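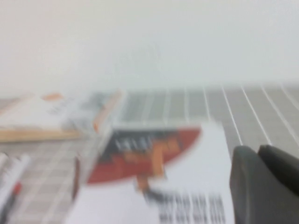 White box with the red half-circle on it, gripper fingers right alongside. Wrist camera view, blurry.

Open day at Bimulthorpe -- gallery and notes

Posted 7th October

Finally got this page up. Sorry for the wait to everyone who asked on the day. One picture at the top, then all the notes that would have been captions if I'd been quicker with my own phone. Typed up fast from the back of the programme so forgive the gaps.

The basics. Bimulthorpe, the old seed warehouse behind the station, second open day they've done. First was in February and it snowed and hardly anyone got there. This one was packed. Door clicker said 1,392 by closing, which for a place with one set of toilets is going some. Free entry, tea by donation, parking a nightmare. Go by train if you go next time.

What was on

Three arms running in the main hall, each with its own bench and its own rope. Pretutton were the hosts and had the big bench by the doors. Gula is the name of the arm and Daza is the software that drives it -- I had these the wrong way round all morning, and so did the programme on page two.

The main demo was table clearing. Household bits and packaging, gripper goes in, picks a thing up, puts it in a tray. Sounds dull. Wasn't. I stood there for three goes and missed the talk I'd actualy booked.

The wrist camera

My favourite part, hence the picture. There's a small camera up by the gripper and they had it playing on a telly next to the bench, so you got the arm's own view of the table while it was working. Grey tiles with white lines, plain wall at the back, and two big dark fingers at the side of the shot.

Very odd to watch. When the arm swings everything smears. That's the case in the picture above: lettering on the box gone to streaks, can't read a word of it. The red shape comes through fine though, and there's an orange figure over it, sort of a person shape with a limb stuck out. People next to me were guessing what was in the box. Jigsaw was popular. No idea.

Also a white pen in the bottom corner with a little bit of red on it. Thin things like pens were what most people wanted to see it try. They'd had a lot of practice with boxes, apparently, and the chap-high queue of children wanted pens, spoons, string.

Clear plastic is the other awkward one. We were told see-through stuff is hard going because the camera gets whatever is behind it and a load of shine on top. There's something of that sort in the picture too, behind the white box, greyish and bluish with an orange edge. Looks like a clear tub or a wrapped packet. I'd have trouble saying what it was myself.

Numbers off the board

They had a whiteboard with a running tally for the day. Copied down before I left:
Picks tried, morning session: 166
Dropped or missed: 22
Longest run with no drops: 30

Big cheer for the 30. Bigger groan for the one after it.

Things I asked, things I was told

Does it know what the objects are? Not by name, mostly. Daza goes on shape and edges and where there's room for the fingers.

Why the tiles? Easy to wipe down, and the lines are handy when they're checking where the camera thinks it is.

How hard does it squeeze? You could find out! They had a spare pair of fingers on a bench clamp and let people put a rolled up leaflet in. Firm handshake, I'd say. It let go straight away when you pressed the button.

Can you buy one? No. Asked by every second person. Still no.

Rest of the day

Talks upstairs, short ones, good. The one on warehouse picking ran over and the one after it got squashed into ten minutes, bit of a shame as it was the one about farm work and half the room had come for that. Handouts are meant to be going online.

Soldering table for kids, full from the minute the doors opened. Book early if they do it again.

Little sorting belt near the tea urn, bottle tops by colour. Broke down at lunch, mended by two, then went very fast indeed.

Food was a van outside. Decent chips. Cash only -- worth knowing.

Grumbles, since I've been asked. Couldn't hear the demo commentary from behind the third row, needs a proper speaker. Ropes a bit far back for small children. And the telly was at an angle so the light from the big windows was straight on it until mid afternoon.

Using the picture

It's fine to share the one at the top, Pretutton have said so, just put their name with it. Please don't crop the fingers out, it's no fun without them.

If you took anything decent on the day, especially of the bottle top belt, send it over and I'll add it here. Landscape if possible, and tell me which bench it was. I'll do another round of updates once the handouts are out and the talk titles are fixed. Next open day not announced yet, they're saying spring.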